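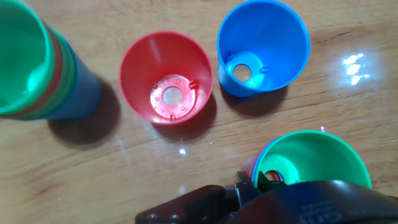

Fig. 1. Cup stacking task, view from the wrist camera. One red and one blue cup on their own, with stacks either side.

We use cookies to remember your preferences and see which pages are read. Accept all | Manage settings

Can it do the washing up yet? Project report, Annelore Fröhlich
2021-03-16

So my question was whether a robot arm could take over the boring jobs in a kitchen or a small shop, and I picked putting cups away because I do it every evening and I hate it. My plan had plates and cutlery in it too (my supervisor laughed at that, kindly) and I dropped both in the first week.

The cups are plastic, in red, green and blue, and they nest. Each has to be gripped by the rim, lifted, brought over the stack and let go without knocking the whole lot over. Easy! Except that my table is very shiny, and you can see in Fig. 1 how the ceiling light bounces back off it. The bright patch on the right gave my cup finder a lot of grief, and so did the shadows. I should have put a cloth down. I only thought of it while writing this up.

I logged 3,093 tries altogether and threw out 93 where the recording had gaps, so everything below is based on 3,000. Of those, 1,433 ended with the cup properly nested, a bit under half. The gripping part went much better, with 2,552 clean lifts, so it's mostly the letting go that needs work. A cup that goes in slightly crooked sits proud of the others and then the next one has nowhere to go.

I also spent an afternoon at Pladava, a homeware shop in Dridatstead, watching the staff restock shelves. They pick up a whole stack in one hand, straighten it against their hip and keep chatting to customers. I tried to write down the steps and gave up at eleven!

Would I buy one for my kitchen? No, not this year. For a shop where the same cups arrive the same way up every morning, I'd say maybe, if someone is nearby to sort out the crooked ones. Next I want to try a matt table top, a slower release and a quick check of the rim before the fingers open, and I'd like to redo the blue cups separately, as I never split the results by colour.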